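Print this page
E-mail this page

Housekeeping and Waste Assistant (part-time, permanent)
Bondow Facilities Ltd, Wanollow site
Reference: 607
Posted: March 20, 2019

Bondow Facilities Ltd holds the cleaning and waste contract for the serviced offices at Wanollow. We wish to appoint an assistant to the evening housekeeping team. The post is permanent, subject to a probationary period, and reports to the site supervisor.

Hours and place of work

The post is for 36 hours over each 2-week rota. Shifts begin when the day tenants have left. All work is indoors, on carpeted and hard floors, and is carried out alone or in pairs according to the rota. Travel between the Wanollow site and the smaller Flarville annexe is by staff minibus and counts as paid time.

Main duties

Emptying and relining waste baskets in offices, corridors and meeting rooms. Separating paper, mixed recycling and general waste at the point of collection. Vacuuming carpets and spot-treating marks. Moving filled sacks to the yard store and recording the sack count on the shift sheet. Reporting damaged fittings, loose carpet edges and blocked fire doors. Restocking washroom supplies on the Flarville annexe rounds.

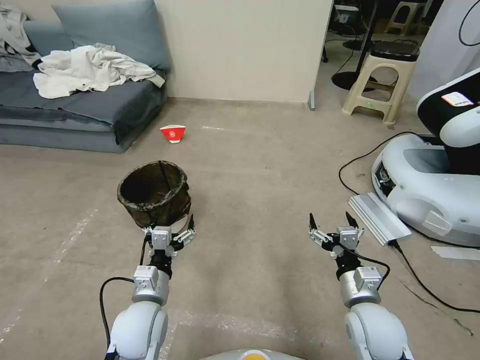
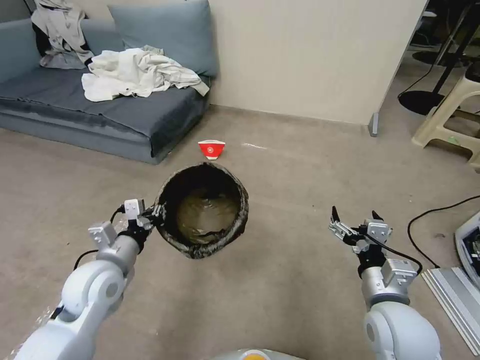
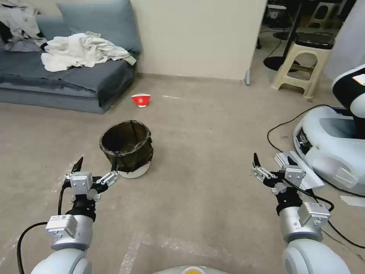
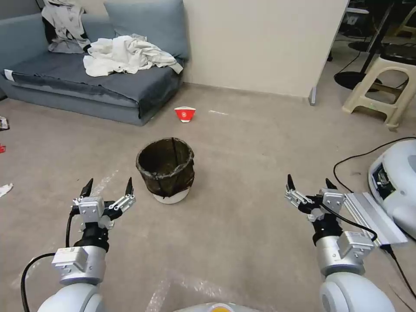

The assistant will be expected to follow the written method for each floor. The methods were revised in February and are issued in printed form at induction. Chemicals are supplied ready diluted. Staff must not bring their own products on to the site or decant from one container to another. Confidential paper is held in locked consoles and is collected by a separate contractor, Tymoshchuk Shredding; housekeeping staff do not hold keys to these.

Person specification

Essential: able to read and follow written instructions in English; able to lift and carry filled sacks over short distances; able to work evenings throughout the year. Desirable: previous cleaning work in occupied offices; experience of using an upright vacuum cleaner and a carpet spotting kit. Training is given in both.

Terms

Uniform and safety shoes are provided. A deposit of £50 is taken for the access pass and repaid in full when the pass is returned. Holiday is calculated pro rata. The appointment is subject to proof of the right to work and two references, one of which should be from the most recent employer.

How to apply

Application forms are available from the Wanollow reception desk or by post from Bondow Facilities Ltd. Please quote the reference on the form and on the envelope. CVs without a completed form will not be considered. Interviews will be held at Wanollow and include a short walk round one floor.

2 shares | 0 comments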